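# Conen 双臂桌面工作站

**制造：Brerkura　经销与安装：Fostard　示教软件：Magbanua（随机附送）**

供货状态：可订，交货排到十月以后。

Conen 是一张白色台面加两条机械臂，每条臂六个关节，末端各有一只黑色夹爪。它适合小件装配、插拔测试、分拣摆放，以及一切你觉得应该很简单、所以至今还让人在做的事情。我们卖这套设备，也修这套设备，下面的话是修的那一半人写的，卖的那一半人改过两遍，改掉了几个形容词。

如果你是从“家用机器人”那个词条一路点进来的，请先读“家务”一节再填询价单。我们收到过附着厨房平面图的询价单，画得很认真，连冰箱门往哪边开都标了，回信的时候心里挺过意不去的。

## 它现在能做什么

先说它拿得出手的。

**搬运和摆放。** 料盘到治具，治具到料盘，零件硬、形状固定、位置大致知道，这类活它从早做到晚，也不会在下午三点突然想吃点东西。夹爪力度可调，空的药盒夹得住，也压不扁。换一种零件需要重新示教，熟手花的时间够喝一杯咖啡，生手够喝一壶。

**拧螺丝。** 需要另配电批接口。螺丝最好由供料器送到嘴边。让它自己从一盒散螺丝里挑一颗出来也行，只是你会忍不住伸手帮它，而安全光幕会因此停机，于是两边都不高兴。

**按键和开关寿命测试。** 这是它最像机器的时候，客户也最满意。一个按钮，一条臂，同一个动作。没有什么好写的，所以产品手册里这一页最短。

**插接线缆。** 卖得最多的用途，也是售后电话打得最多的用途，详见下文。

**贴标签。** 平面可以，圆柱面可以，皱的袋子不行。袋子抚平以后可以，前提是有人来抚平袋子，而那个人顺手就把标签贴了。

## 它现在做不了什么，或者做了你会后悔

### 家务

我们在自己的茶水间放过一台样机，为的是弄清楚这个问题该怎么回答客户。样机在那里待了整个夏天，负责人是 Fostard 的应用工程师 Catriona Lindsay。以下内容摘自她的记录，语气稍有收敛。

叠毛巾：能叠。毛巾要先平铺在台面上，正面朝上，四角拉开。做到这一步的人一般已经顺手对折了。毛巾如果是一团，它会捏起一个角，再找另一个角，找到的常常还是刚才那个角。

洗杯子：不洗。台面和手臂的防护等级只够应付擦拭，水槽是禁区。把洗好的杯子从沥水架摆进柜子，在杯子型号统一的情况下没问题。茶水间的杯子从来不统一，有一只还没有把手，大家都很喜欢它，机器把它当成了笔筒。

擦桌子：能擦自己面前那一块。它擦得均匀、耐心，擦完以后会在原处停着，手臂的影子落在台面上，看起来像在欣赏。至于饼干屑，它从左边推到了右边。右边没有垃圾桶。

倒垃圾：需要腿。

配对袜子：Lindsay 没有试，理由是她不想知道结果。

一句实在话，家里的活难就难在没有两次是一样的。地上多一只鞋，碗里多一把勺子，都够让一套示教好的动作从头来过。人遇到多出来的勺子连想都不想，机器会为它停下来报错，报错代码在手册附录里查得到，附录里管它叫“未登记物体”。

### 车间里的杂活

车间好一些，因为车间早就被整理成机器喜欢的样子了，至少图纸上是。实际到现场一看，料盘缺了角，治具是上一任师傅用胶带补的，胶带的厚度在程序里算一个常数，没有人敢动它。

下面这些我们建议继续由人来做：

- 清理料盘里的碎屑。碎屑没有固定形状，也没有固定立场。
- 把缠在一起的线束分开。
- 往纸箱里塞缓冲纸。机器会塞，但它塞得跟叠公文一样，纸箱合不上。
- 判断一个零件“看着不太对”。老师傅一眼的事，写成检测标准要三页，写完还漏了他说的那种情况。

Brerkura 的销售总监 Rupert Gruber 希望我们在这里加一句“未来可期”。加了。

## 插线这件事

很多客户第一次来看样机，带的都是同一个问题：既然它能把零件放到治具上，插一根线有什么难的？

硬零件抓在手里，位置就定了。线不一样。夹爪捏住的是中间一段，插头在另一头，捏点到插头之间那一截会弯，弯多少取决于线的材质、绕在盘上多久、以及它昨天被谁卷过。手臂的重复精度再高，也只保证夹爪到了地方，插头到没到地方是线自己说了算。

桌面上那一截也不老实。线尾会拖、会绕、会压住另一根线，手臂一抬，旁边那根也跟着走。人做这件事的时候，另一只手的小指会把碍事的线拨开，自己都不知道拨过。给机器写一个“小指拨线”的动作，我们写了，花的时间说出来不太体面。

所以 Conen 用两条臂来做。一条臂拿线，另一条臂拿对面那一头，在半空里互相凑。凑的时候两边的摄像头各看各的，对准之后慢慢推进，感到阻力就退回来重来。退回来重来这一步，在演示视频里通常会被剪掉，我们的没有剪，所以我们的演示视频比较长，点赞也比较少。 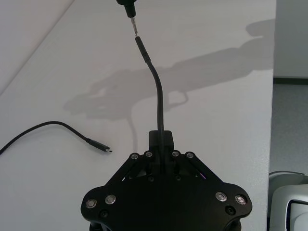
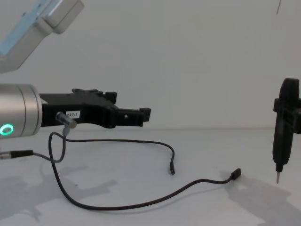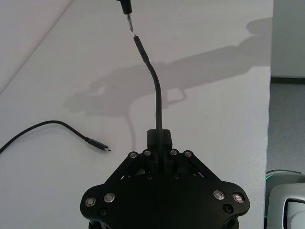
**机器人现在能不能代替人来插线？**

插头形状固定、线不太软、每天重复同一种型号的工位，可以交给它，旁边留一个人处理失败件。型号天天换、线又细又软的工位，目前还是人做得更快，也更便宜。家里电视柜后面那一堆，请不要指望它，也请不要把它往那里面搬。

## 我们自己的测试

下面的结果来自 Fostard 的试验间，由 Sinan Sarıgül 主持。用的是同一型号的线缆，由夜班连续跑完，共 1,000 次插接，期间不换线、不换夹爪指块。

第一遍就插到位的占 82%。剩下的里面，多数退回来重试以后也插上了，少数停机等人。等人的那些，报告里写作“需要操作员介入”，实际情况是 Sarıgül 从椅子上站起来，用两根手指把线扶正，再坐回去。

这个成绩在我们内部引起过争论。销售觉得应该把重试以后成功的也算进去，数字会好看得多。工程师觉得客户迟早会自己数。最后页面上放的是第一遍的结果，销售换来的条件是可以把它印成大号字体。

同样的线，我们请装配组的 Ursina Mösli 也插了一轮，没有计时，也没有统计失败，因为没有失败。她一边插一边在跟隔壁工位的人讨论晚饭。机器在安静这一项上明显领先。

需要说明的几点：

1. 换成更软的线，成绩会掉，掉多少看线。
2. 新线从盘上拆下来时带着卷曲，放一晚再用会好一些。
3. 下午阳光照进来的时候，台面上的影子会让视觉系统犹豫。装窗帘可以解决，窗帘不在供货范围内。
4. 插头有方向性的，请在示教时两个方向都录一遍。只录一个方向的客户会在第一天打来电话。

## 规格

| 项目 | 内容 |
|---|---|
| 手臂 | 两条，每条 6 个关节 |
| 单臂额定负载 | 够拿一盒螺丝，不够拿一箱，具体数值见报价附件 |
| 夹爪 | 平行开合，黑色，指块可更换 |
| 台面 | 白色，平面，可擦拭，不可切菜 |
| 摄像头 | 腕部安装，每条臂一只 |
| 状态指示 | 灯环，颜色含义见手册；若手册不在身边，红色请先别碰 |
| 示教方式 | 手拖示教，或通过 Magbanua 编辑 |
| 安全 | 急停按钮，光幕，碰撞后停机 |
| 使用环境 | 室内，干燥，没有猫 |

最后一项来自真实的售后记录。猫没有事，线被它带走了一截，工单状态至今是“等待客户提供配件”。

## 关于 Magbanua 软件

Magbanua 是跟机附送的示教软件，界面分左右两栏，左边是动作列表，右边是手臂模型。你拉着手臂走一遍，它记下来，再把这一遍切成一段一段，每段可以单独改速度和力度。

优点是上手快。操作员不需要会编程，会用手机拍视频的人都能学会，我们的培训课半天就够，剩下半天是大家轮流让手臂跟自己击掌。（请勿击掌。碰撞检测会把它记为事故，事故会进月报。）

缺点是它忠实。你示教的时候犹豫了一下，它也犹豫。你在半路挠了一下头，手臂就在那个位置停同样长的时间，每个循环一次，直到有人把这一段删掉。某位客户的设备在出厂验收时每做完一件就有一次意味深长的停顿，查了很久，原因是示教的时候有人在旁边叫吃饭。

软件更新是免费的。更新说明由 Domenica Bühler 撰写，读起来像是给朋友的信，推荐按时阅读，里面有时会藏着真正重要的事情，比如某个按钮换了位置。

## 它会不会让谁丢掉工作

展会上被问得最多的就是这个，所以也写在页面上。

到目前为止，买了 Conen 的客户那里，原来插线的人多数变成了看着 Conen 插线的人。她们对机器的评价普遍不高。有一家的操作员给两条臂取了名字，左边那条的名字不便写在这里。她们现在的工作内容是上料、扶线、处理失败件、以及向参观的领导解释为什么现在停着。

从岗位描述上看，这叫升级。从手上的感觉看，有人跟我们说更累了，因为自己插的时候心里有数，看别人插的时候心里着急。这个反馈我们转给了 Brerkura，他们回复说正在研究，并寄来一箱印着标志的鼠标垫。

重复性劳损倒是真的少了。捏插头这个动作做一整天，拇指根部会疼，做过的人都懂。机器没有拇指根部，它磨损的是指块，拧两颗螺丝就能换新的。单看这一条，我们觉得这台设备是值得买的，其余各条请结合自家账本。

## 选配件

- **软线指块。** 内侧带浅槽，夹细线时不容易打滑。做线缆工位的客户建议一开始就配，省得后来再配时还要听我们说一开始就该配。
- **理线梳。** 一块带齿的板，固定在台面边上，把线尾卡进去，别让它到处走。售价低得有点不好意思，效果比去年那次视觉算法大更新还明显。研发部门对此没有评论。
- **电批接口。** 支持常见的直柄电批，订货时请告知型号。
- **双面遮光罩。** 对付前面说的影子问题，装上以后参观的人会问里面在做什么。
- **加高脚。** 标准台面高度适合坐着上料的人，站着上料请加高。不加高也能用，腰会提醒你。

## 安装与验收

地面要平。安装人员会带水平尺，但水平尺只负责告诉你地不平，负责不了别的。电源请提前拉到位，设备两侧留出手臂全部伸展的空间，再多留一点给那位总要凑近看的同事。

安装用半天，验收用多久取决于你带来的线。我们建议验收时就用生产上真正要用的那种，旧的、卷过的、颜色印得不太准的都带来。客户喜欢带最漂亮的样品来验收，验收因此都很顺利，问题全留到了量产第一周。

验收清单共 17 条，双方逐条签字。其中关于异响的那条写的是“运行时无异常声音”，经常有人问什么算正常的声音。关节转动时的低鸣算正常，夹爪合上时的轻响算正常，操作员的叹气不在检测范围之内。

## 日常维护

每班开始前擦一遍台面和摄像头镜片。镜片上一个指纹就够它看错一整天，而且错得很有自信，坐标偏得整整齐齐。

指块每周看一眼，橡胶面发亮就该换了。外露的线缆顺着手臂摸一遍，看有没有磨到、夹到的地方。这台设备的工作是插线，它自己的线却最容易被忘记。

关节不需要用户加油。请不要加油。上一位加油的客户加得很多，也很诚恳。

长时间不用时把手臂收到停放姿态再断电。直接断电它也不会坏，刹车会锁住，手臂就停在半空，保持着伸手要东西的姿势。第二天早上第一个进门的人会被吓一跳。

## 保修和退换

整机保修一年，指块、镜片保护片等易耗件除外。因碰撞造成的损坏要看日志，日志里每次急停都有记录，包括击掌。

到货后觉得不合适的，可以退，运费由买方承担，包装箱请保留。每年都有客户把包装箱给了孩子做房子，这种情况我们按孩子的使用程度酌情处理。

以下情况不退：已经示教成功、运行正常，但买方发现它不会做饭的。

## 订购前请准备好

请把要做的动作拍一段视频发给我们，由平时做这件事的人来做，按平时的速度，不用收拾桌面。收拾过的桌面会让我们报低价，然后大家都难过。

再寄几份实物样品，线缆类请连着原来的卷曲一起寄，不要捋直。Lindsay 收到后会在试验间跑一遍，回给你一份说明，写清楚能做、勉强能做、还是先别买。写“先别买”的时候销售部会抄送在内，他们已经学会了不回复全部。

租用也可以，按月算，先租后买的租金可以抵一部分货款。租期内请不要给手臂贴眼睛。上一台贴了眼睛的样机租期到了没有收回来，客户说车间舍不得，后来按原价买下了，发票已开。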